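Clearing the cables at Irkwood

Chathurika Abeysekara has spent most of her working life in rented offices, and she says power strips are the last thing anyone packs. "People do the monitors and the chairs, and then on the final evening there's a heap of white cord under every desk."

She runs the equipment store at Irkwood, where the company moved in June. When the boxes came over from the old building she had 176 power strips and extension cords to go through, most of them wound around each other.

Her method is simple. Each strip goes on a table by itself, away from the pile. She looks along the cord for cuts or flattened spots, then at the plug, then at the switch. "If the cord is nicked, I don't tape it. It goes out." By the end of the summer she had thrown away 49.
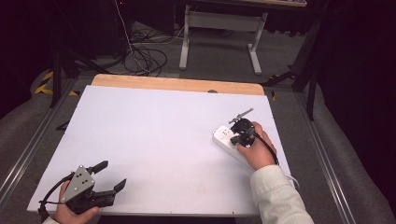

She prefers a plain, pale work surface, as dark marks on a white cord are easier to spot there. She also leaves the cord hanging over the side while she checks the sockets, and coils it only at the end.

"Loose coils, one tie, label near the plug," she says. "I used to wrap them around the strip itself. That bends the cord right where it comes out, and that's where the bad ones had gone."

The next job is the monitor cables, which are still in their boxes.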